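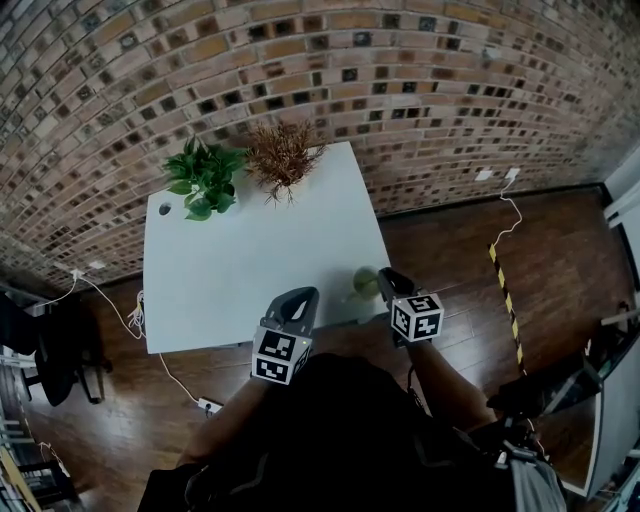
Two plants on the white table by the brick wall, one green and leafy, the other dried.

So I finally made it to the open day at the old Powell brickworks on Saturday, and I am still picking clay out of my shoes. I've driven past that chimney for years on the way to Goltthorpe and never once turned in!

We were a group of 49, which is a lot of people for a narrow kiln shed, so they split us up. I landed with Elsie Tamihana, who used to set bricks there by hand and now leads the tours. She talks fast and walks faster. According to Elsie, a full kiln took 3,000 bricks, and the setters got paid by the load — broken ones came out of your wages.

My favorite part was the color talk. I'd always figured dark bricks were dyed somehow, but a lot of it comes down to the clay and how much air gets in during the firing. She passed around pairs from the same batch and you'd swear they came from different towns. (I asked if I could keep one. I could not.)

The molding demo ran long and the clay was too wet, so my brick slumped like a bad pound cake. They'll fire it anyway and I can pick it up in July.

Lunch was soup and rolls from the Civar truck, a bit pricey but hot. Parking is on the grass behind the drying sheds, so skip the nice shoes. If you go, get on the 2 o'clock tour — the morning one doesn't go up to the loft, and the loft has all the old wooden molds.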